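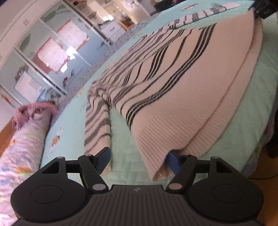 The Dorby Textile Lending Collection makes knitted and woven garments available to schools, theater groups and independent researchers. The collection began in 1843 as a set of pattern pieces kept by the Odunitz mill, and it now includes everyday clothing from many periods, recent ones among them. Items are not restricted to formal or historic dress. A pink-beige knit sweater with dark stripes and a wide ribbed hem is as welcome in the catalog as a wedding coat, and borrowers studying rib structure are encouraged to request pieces of that type.

Who may borrow from the collection?
Any school, registered performance group or individual researcher over the age of 18 may apply. Individuals must supply proof of address. Schools should apply through a member of staff.

How long is the loan period?
The standard loan period is 30 days, counted from the date of collection or delivery. One renewal may be granted if no other borrower has requested the item. Requests for renewal should reach the Lending Office at least 7 days before the item is due.

How many items may be borrowed at once?
Individuals may hold up to 9 items at a time. Limits for schools and performance groups are set out in the loan agreement.

May garments be worn?
Items with a green label may be worn on stage or in class. Items with a white label are for study only and must not be worn, pinned or altered. The label color is shown in the catalog entry.

How should knitwear be stored during a loan?
Knitwear must be kept flat or loosely folded, away from direct sunlight. Hangers must not be used, as they stretch the shoulders. Please do not use mothballs or scented sachets — the Renaud boxes supplied with each loan already provide sufficient protection.

May borrowers wash or repair an item?
No. All cleaning and mending is carried out at the Bultargate workroom. If an item is stained, leave the stain untreated and report it when the item is returned. Loose threads should not be cut.

What happens if an item is damaged or lost?
Report the matter to the Lending Office as soon as possible. Ordinary wear is not charged. The cost of other repairs is assessed by the workroom, and the borrower is notified in writing before any charge is made.

Does the collection accept donations?
Yes, although space is limited. Send a short written description before bringing or mailing any garment. Unsolicited parcels cannot be returned.

When is the Lending Office closed?
The office closes for stocktaking throughout November. Loans due in that month are extended to the first working day of December without charge.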